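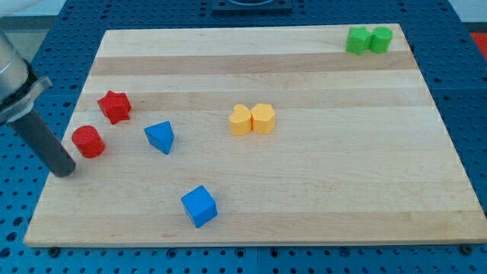 Light wooden board with one darker band, on the blue perforated table.

Wednesday, June. Skirkberg document workshop, notebook of the royalty review.

Matter: Pálfi name and mark, license to Putstead. Entry continues from the previous page.

Present in the morning: Ayman Abdel Hamid, Piroska Veres, the undersigned. Citlali Ponce joined after lunch. Hajnalka Szalai by telephone at 10:30.

1. Position at the start of the day

The scope has been narrowed by agreement of both sides. The panel has already held that the right to the name "Pálfi" on herb cordials and dry tea blends passed to the estate and did not go with the sale of the bottling works. Putstead does not contest that part any longer. What remains is the amount owed under the old license, and whether the blends sold under the name "Kella" were in substance Pálfi goods and should have carried a royalty.

We have been instructed on the first point fully and on the second point only so far as the ledgers speak to it. We are not asked for a view on whether customers were confused. Colleagues drafting sections of the report are asked to keep to this. The previous draft strayed into it on two pages, and those pages have been withdrawn.

2. Royalty statements

Piroska Veres completed the index of statements last night. There are 191 statements in the set received from Putstead, monthly, with gaps. The license ran longer than the set does. The early period is represented only by the summary sheets that the estate kept, which were prepared by the founder's own bookkeeper and give one line for each quarter.

The license sets the rate on "net sales of goods bearing the name." Net sales are defined as invoiced price less returns and freight. From the point at which Putstead moved to its new accounting system, the statements show a further deduction headed "trade support." No clause in the license or in either amendment allows for it. Ayman Abdel Hamid asked that we not describe the deduction as improper in the working papers. The agreed wording is "a deduction for which no basis has been located in the license documents." I have corrected the index notes to match.

Method for the recalculation, as settled this morning:

Take the gross figure from the sales ledger, not from the statement.
Remove returns on the credit note date.
Remove freight only where a carrier invoice is on file.
Leave trade support in a separate column so that the panel can allow or refuse it without a new calculation.
Interest is not to be run until counsel confirms the start date.

The second line was changed from last week's version. We had been removing returns on the date the goods came back to the warehouse, and this put some of them in the wrong quarter. Piroska has rerun the affected quarters. The differences are small and go in both directions.

3. The cap on minimum royalties

There is a difficulty with the second amendment. It provides for a minimum annual payment of 600 per product line, but does not name the currency. The first amendment names one currency for the rate and another for the audit fee. Putstead has always paid the minimum in the cheaper of the two. The estate accepted those payments without comment while the founder was living.

Hajnalka Szalai takes the view that acceptance over so long a period will count for a good deal with the panel, and that the estate would be wise not to place much weight on this item. She asked for both calculations all the same. I have set up the sheet with the currency as a single entry at the top, so either reading can be printed.

The phrase "product line" is also open. The Putstead statements treat all cordials as one line. The catalog lists them by flavor. The license says nothing. We will follow the statements in the main calculation and put the catalog reading in an annex.

4. Telephone call with counsel, 10:30

Summary, to be read with Hajnalka's own note when it arrives.

The estate is now represented for all purposes by Rozália Major, the founder's niece. The cousins have signed the authority. Documents that were previously sent to each of them separately are to go to her alone.

Ms. Major has found further correspondence in the house and will deliver it to counsel. It is believed to include letters between the founder and the first managing director of Putstead. We are not to receive originals until counsel has logged them.

The other side has asked whether royalties for the period before the founder's death are claimed by the heirs personally or by the estate. This matters because the limitation period for claims of this type is given in the license itself as 15 years, and the two sides count from different events. Counsel will argue from the date of each statement. Putstead argues from the date of the license. On the Putstead reading, much of the early claim falls away.

We were asked to break the total at both dates. Piroska confirmed that the index allows for this.

Legal fees are a separate head and do not concern us. Costs of this workshop are to be billed to the estate monthly, with the narrative kept short.

5. The Kella ledgers

Most of the afternoon. Citlali Ponce has been through the recipe cards and the purchasing ledger for the two years on either side of the Kella launch. Her findings, as she gave them to us and as I understand them:

The Kella range was entered in the books under its own codes from the first day. Before the launch, purchasing bought dried elderflower, lemon balm and rosehip under the Pálfi codes. After the launch, the same suppliers delivered on the same terms under the Kella codes, and the Pálfi purchases fell by nearly the same weight. The recipe cards for three of the Kella blends carry the old Pálfi card numbers, struck through, with the new number written beside them in the same hand.

Citlali was careful to say that a struck-through number shows that the card was reused. It does not show that the blend was the same. On one card the proportions were altered at the same time. On the others the proportions are unchanged, although the card for the evening blend is stained across the lower half and two of the weights cannot be read with confidence. She will try it again under the raking lamp. If it still cannot be read, the report will say so and the blend will be left out of the comparison.

Ayman raised the matter of the carton text. The early Kella cartons have the line "from the Pálfi gardens" on the back panel, in small type. If "goods bearing the name" in the license means the name anywhere on the package, those cartons would be caught whatever was inside them. That is a reading of the contract and belongs to counsel. I have put it in the covering letter and not in the report. The line was dropped from the cartons at the second printing. We need the date of that printing. The printer's invoices should give it, and Ayman will request them through counsel.

A note on terms. In our papers, "Kella goods" means goods sold under Kella codes in the ledger. It does not mean goods in a Kella carton, although in nearly every month the two are the same. Please do not use "the Kella brand" at all, as each side uses it to mean something different.

6. Exhibits

Exhibits 1 and 2 are unchanged. Exhibit 3 is to be rebuilt, and will now hold the license, both amendments and the side letter in date order. The side letter was previously filed with the correspondence. It is signed by both parties and refers to itself as "part of our agreement," and Hajnalka wishes it to sit with the license for that reason.

The copy of the first amendment in our binder lacks its last page. The estate's copy is complete. I compared the remaining pages of the two this afternoon, and found them alike except for a receipt stamp on ours. The incomplete copy has been marked and kept at the back of the binder. It is not to be thrown away.

7. Handling

The purchasing ledger has a weak spine and should be opened only in the cradle. Sign the log when it leaves the cabinet and again when it goes back. On Tuesday's page there is a signature out and none in - Piroska has confirmed that the ledger was returned before closing, and has initialed the line today with today's date. Please do not fill in times afterward from memory.

Pencil only at the reading table.

8. Open items

Printer's invoices for the Kella cartons, second printing. Ayman.
Evening blend card, second reading. Citlali.
Gaps in the statements: list by month and send to counsel for a formal request. Piroska.
Totals broken at both limitation dates. Piroska, checked by me.
Wording of the trade support paragraph, final. Ayman to approve.
Rebuild Exhibit 3. Myself.
Start date for interest. Waiting on Hajnalka.

9. Late addition, 5:40

Hajnalka Szalai called again. Putstead has offered to pay the undisputed part now, without prejudice to the rest, and wishes to know our figure for it. I told her that we have no figure we would stand behind until the returns have been checked a second time for the last two quarters of the license. She will tell them it will follow. Piroska has moved that check ahead of the list of gaps.

Cabinet locked, key in the safe. Log signed.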